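Mivport Home & Household Help
Furniture and Surfaces

Phone charging spot on a wood table – how do I stop marking up the finish?

Posted by Buppha Somboon
September 18, 2022

Hello everyone! I've been reading this site since January and finally have something to ask, so please bear with me because I tend to go on a bit.

We have a wooden table pushed into the corner of the back room, tight up against both walls, and over time it has turned into the place where phones get charged. It's a lovely medium brown with a good bit of orange in it and long streaky grain, and I would very much like it to stay lovely. The outlet is down below, so the cord comes up over the front edge and the phone lies there on the bare wood.
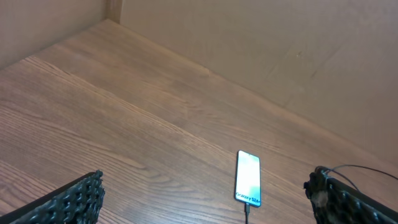
The charging corner, with the phone plugged in.

My worry is twofold. First, the cord. Every time somebody picks up a phone while it's still plugged in (everybody in my house does this, me included) the plug end gets dragged across the top, and I've started finding fine little scratches when I wipe down with the lamp on. They're very faint and you have to get your face right down to the wood, but I know they're there. Second, the warmth. A phone gets toasty when it's charging, and I have no idea if that does anything to a finish over months and months. My mother ruined a sideboard with a casserole dish and I have been nervous ever since.

I don't know what the finish is. The table came secondhand, and the only thing written underneath is a stamp that says Prerkomwood 914, which may be a maker or may be a warehouse number for all I know. I've been using a damp cloth and then a dry one. Should I be oiling it? Waxing it? Putting down a mat? I'd rather not cover the whole thing because the grain is the reason I bought it. My sister thinks I should put a sheet of glass over the top, and I love my sister, but no.

The wall beside it has some smudges too, down low, where hands and cords go by. If anyone has a gentle way to get those off I'd be grateful, but the table is the main thing.

Thank you so much in advance!

Tsutomu Ikeda
Member, 2,000+ posts

Welcome, Buppha! What a nice warm color that is, and I can see why you don't want it under glass.

Let me take the heat first, as that one is easy. A charging phone is nowhere near a casserole dish. Yours was hot enough to drive moisture into the finish and turn it cloudy, and a phone won't get there. I wouldn't leave one charging under a stack of papers or a folded sweater, but that's for the phone's sake as much as the table's.

The cord is the real culprit, and you've already spotted it. What worked for me was getting the phone up off the wood altogether.
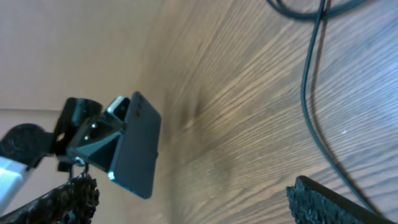 Once a phone has a holder that keeps it standing, people lift it straight up and the plug doesn't get hauled over the grain. You can buy a little stand or print one if you know somebody with a printer. Whatever you pick, turn it over and look at the bottom before you set it down. Bare plastic corners scratch, and so do screw heads. I stick felt dots on everything, the kind that come 65 to a card, and I change them when they get gritty. Grit stuck in felt is sandpaper, more or less. Stay away from soft rubber feet, though – on some older finishes they leave a sticky ring that is a real misery to get out.

For the cord itself, put an adhesive cord clip on the underside of the table close to the front edge, so the slack hangs below and only the last few inches come up over the top.

As for oil, please find out what the finish is first. Pick a spot underneath that has the same finish as the top and put on one drop of water. If it sits there in a bead, you've got some kind of sealed coat and oil will only smear around on it. A thin paste wax is plenty, buffed well, and it does a good job of hiding the faint scratches you mentioned. If the drop soaks in and leaves a dark spot, the wood is oiled or bare and can take a light coat of furniture oil. Go with the grain, wipe off everything that's left over, and give it a full day before anything goes back on it.

I'm afraid I don't know the Prerkomwood name.

Trirmont14

just get a leather coaster or a desk pad cut down small, mine was cheap and its been fine for years. for the wall use a damp melamine sponge but go easy, it takes the shine off some paint. try it down low first

Buppha Somboon

Thank you both, this is so helpful! I did the water drop just now and it's sitting there in a perfect bead, so wax it is. I have half a tin of Sriwong paste wax in the hall closet from when we did the bookshelves – is the tinted kind all right on something this orange, or should I go and get clear?

Tsutomu Ikeda

Clear, if you can. Tinted wax settles in the scratches and if it's darker than the wood you'll see every one of them.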